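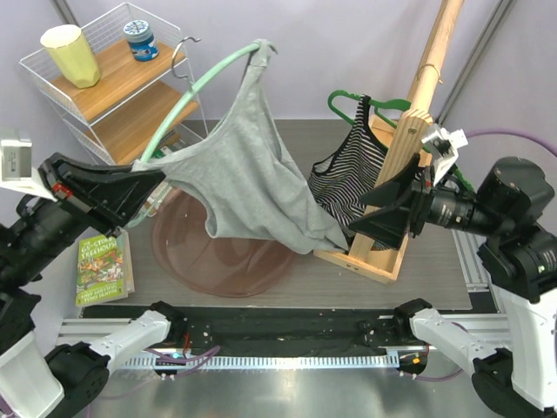 Unit 5: Coordinating two arms in one workspace

In the Perwood stack each arm has its own planner and its own 30 Hz policy thread. Neither thread writes to the motors. Both send target poses to the arbiter, which checks the combined configuration for collisions before anything is released.

Cloth is left out of the collision model. A garment on a hanger changes shape faster than the mesh can be updated, so only rigid items are registered: racks, trays, shelving, the other arm.

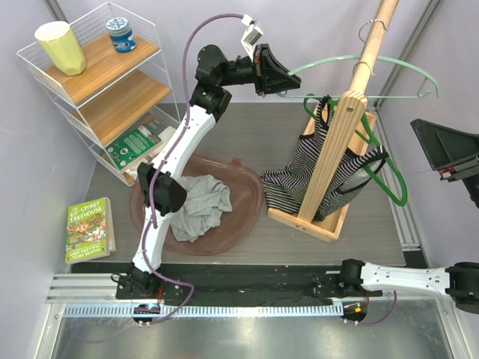
The arbiter holds a target for at most 48 ms. After that it is dropped – not queued – and the thread must replan from the current joint state. Queued targets were the main source of jerky handovers in the Hokura logs.

Before the lab, replay episode 246 with the arbiter disabled and note where the two planned paths first intersect. Set the clearance margin to 28 mm and repeat.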